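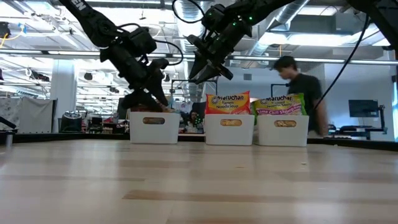
7

Zisex Proster 616 Pull-Out Pantry
Section 3: Hanging the Door, Leveling and Loading

By now you should have the tall frame standing in its opening, screwed to the cabinet floor and to the back rail, and if you have gotten that far without a break we'd suggest you take one. The hard lifting is over. What remains is the part most people enjoy, and it goes best unhurried, with good light and the small parts tray where you can reach it.

You will need the hex key from the small parts tray, a Phillips screwdriver, a short level, a pencil, and a soft towel or blanket to lay the door on. A second pair of hands is needed for steps 4 and 5 and pleasant for all the rest.

CAUTION: Do not load any food or jars until the door is on and the anti-tip bracket has been checked (step 9). The frame can pull forward with surprising force when it is fully extended and unfastened.

Checking the runners

1. Pull the frame all the way out, slowly, and push it back in. It should travel smoothly and slow down by itself over the last little stretch. The Zurness runners come greased from the factory and may feel a touch stiff the first few times - that eases within a day or two of ordinary use.

2. If the frame catches partway, look along both runners with a flashlight. Nine times out of ten you'll find a scrap of packing foam or a curl of sawdust. Brush it out with a dry paintbrush. Please don't use cooking oil or spray lubricant on the runners, however tempting it may be, because both collect flour and crumbs and will leave you with a gummy mess by August.

3. With the frame closed, lay your level on the top crossbar, first side to side and then front to back. To raise a corner, turn the leveling foot beneath it clockwise with the hex key, a quarter turn at a time. Go around all four corners twice. Changing one always changes its neighbor a little, and the second trip is where it comes right.

Hanging the door

The Proster 616 will take your own cabinet door or one of ours from the Morgan line. If you are using a Morgan door, the holes are already drilled and you may skip straight to step 5. If you are keeping your own, and we do understand wanting everything in the kitchen to match, begin with step 4.

4. Lay the door face down on the towel. Have your helper hold the paper template against the back of it, lined up with the bottom edge, and mark the holes in pencil. Check which end is up before you drill. Check again after you have walked away and come back. Use the drill bit size printed on the template and wrap a bit of tape around the bit so you can't go through the front.

5. Screw the two door brackets to the back of the door, snug but not tight. Lift the door with your helper, hook the upper bracket over the top pin on the frame, and let the lower bracket settle onto its own pin. You'll hear a click from each.

6. Close the unit and stand back across the room. The gaps on the left and right of the door should look the same from top to bottom. If they don't, loosen the screws in the slotted holes, nudge the door over, and snug them again. Take your time with this one. You will be looking at this door every morning over your coffee.

7. When you are happy with it, tighten all the bracket screws by hand. A power driver is too strong for this job and can strip the holes.

NOTE: Doors made of solid wood swell and shrink with the seasons. A gap that was even in winter may want a small adjustment later in the year, and that's perfectly normal.

Setting the shelves

8. Each shelf hooks over the side rails and can sit at any of the notches. Start with the lowest one and work upward. Put both hooks on the same side into their notches first, then lower the other side until it seats. We like to set the bottom shelf for tall things such as oil bottles and cereal boxes, leave a middling space above it for cans, and keep the upper shelves close together for packets and spices, but every household eats differently and you'll find your own arrangement. You can move a shelf whenever you please, as long as it has been emptied first.

9. Before loading, extend the frame fully and press down firmly on the front edge of the bottom shelf. The back of the frame should not lift. If it does, tighten the anti-tip bracket described in Section 2 and try again. Do not use the unit until it passes this check.

Loading

10. Put the heaviest goods on the bottom shelf and spread them from front to back. Canned tomatoes, big jars of pickles and bags of sugar all belong down low.

11. Light, slippery packages do best inside an open bin or box, where they can't slide off when the frame stops. Ramen, soup mix, gravy envelopes and the like can stand on edge so that you can read them from above.

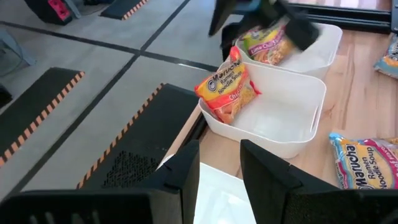
Whatever containers you choose, measure them across the rim as well as the base, as many flare out toward the top, and leave a finger's width on each side so they don't rub against the rails. A piece of non-slip liner underneath keeps things quiet.

12. Glass should not go on the top shelf. Neither should anything you would be sorry to have land on your foot.

13. Once everything is in, open and close the unit several times with an ordinary pull, the way you would when you're cooking and in a hurry. If something topples, lower the shelf above it or move the item to a shallower shelf. Then check your level once more, since a full load will sometimes settle the feet.

CAUTION: Never let children climb on or hang from the shelves or the open door. Keep small fingers clear of the back of the frame while it is closing.

Care

Wipe the shelves with a damp cloth and a little dish soap, then dry them. If a jar leaks, take the whole shelf to the sink, and let it dry completely before you hang it again. Check the bracket screws after the first month and whenever the door starts to look crooked.

Spare shelf hooks, feet and door brackets can be ordered separately. Ask for parts kit 3093, and mention whether you have a Morgan door or your own so that the right screws go in the bag. Instructions for removing the unit and for reversing the pull handle are in Section 4.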